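March 30, 2022
Bench notes, kick counter and belly band

Second day on the band. For anyone picking this up cold: the Zerkness is a stretchy strap for the third trimester, with a pad in front that is meant to tell a kick from a hiccup from a dropped sandwich. Stulura wants it comfortable enough to sleep in. I have now worn it over a strapped-on bag of water balloons for most of a morning and can report that nothing is comfortable enough to sleep in.

1. The fake belly

Refilled to 2000 ml. The old fill was lower and the strap kept sliding down to the hips, where no baby has ever been. At 2000 it stays put while standing. Sitting, it rides up under the ribs and pinches on the left side, right where the seam crosses the buckle. Moved the buckle two finger widths toward the back. Better. Then I bent down to tie a shoe and remembered that shoes are not part of the third trimester, and wrote "slip-ons" in the margin of the test plan.

Rolling over in bed still takes three stages and a noise. The noise is optional but everyone who has tried the belly makes it.

2. Pad sensitivity

Tapped the pad from the inside with the little rubber hammer, soft setting, then the medium one. Threshold was at 730 from the November build. It catches every medium tap and nearly all the soft ones, and also catches me laughing, coughing and reaching for coffee. Raised it and lost the soft taps altogether. Put it back to 730 and wrote down "laughing" as a known problem. Anyone who is 34 weeks along and laughing will be told she has a very lively child, and I suppose there are worse messages.

Hiccups: the pad logs them as one long kick. The Ağca people asked for hiccups to be a separate thing on the screen, with a small icon. I would like it noted that I was against the icon.
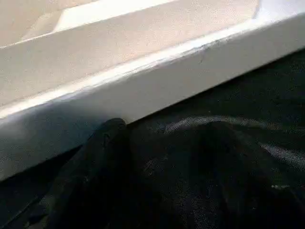
3. Fabric

Washed both samples again, warm, no softener. Sample A has gone fuzzy along the top hem and the elastic is tired. Sample B looks the same as it did out of the bag, but it itches, and a stretched belly itches plenty without help. Tried B inside out. It itches less and looks like a mistake.

The Grunarero lining is late. When it shows up, cut it a little wide so the edge folds over the hem. The last one was cut to the exact size and curled up like bacon.

4. Comments from the wearers' sheet

Copied over so they don't get lost under the coffee again:
"Nice when walking. Hate it in the car."
"Why does it beep." (It shouldn't. Check.)
"My husband wore it for 2 hours and needed to lie down."
"Velcro woke the dog."

The Velcro one has come up before. Swap to hooks on the next strap, even if they take longer to do up with the hands behind you.

To do
– find the beep
– hooks instead of Velcro
– seat belt test with the full belly, driver's side and passenger side
– ask Stulura whether "sleep in" means a night or a nap
– drain the balloons over the sink this time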